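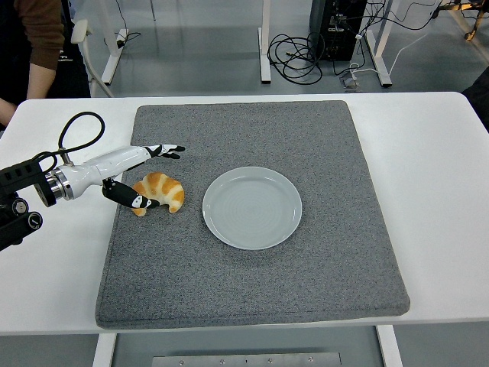 Croissants, plates and a slow Sunday at Plunness

Posted Sun 3 February

We have been meaning to put a page together for the breakfast table ever since December, when we moved everything into the front room at Plunness and finally had the space to lay things out properly. It is a plain white table, nothing grand, but it does make whatever you set on it look rather good, and I have grown very fond of it over the winter.

Breakfast runs until 12, though the croissants have a habit of disappearing well before 11, so do come early if you have your heart set on one!

The croissant
Golden-orange on the outside, with those lovely paler bands between the rolls, and a proper crescent with the ends turned down. We tried straight ones from Sartori for a while and they tasted very nice, but I missed the curve (my grandmother would never have called a straight one a croissant at all).

The plate
Round and pale, with a raised rim and faint rings across the middle. I like a rim on a breakfast plate – it keeps the flakes where they belong, or most of them anyway, and you can chase the last few with a fingertip.

The mat
Thick, speckled grey and soft at the edges, and big enough to cover most of the middle of the table. It goes with almost anything, and it takes the clatter out of putting crockery down, which matters a good deal when half the house is still asleep upstairs.

Still to come
The Pudetti jam pots and the blue Fudley teapot will have a page of their own once I have found the lid, which I am fairly sure went into the wrong box in the move.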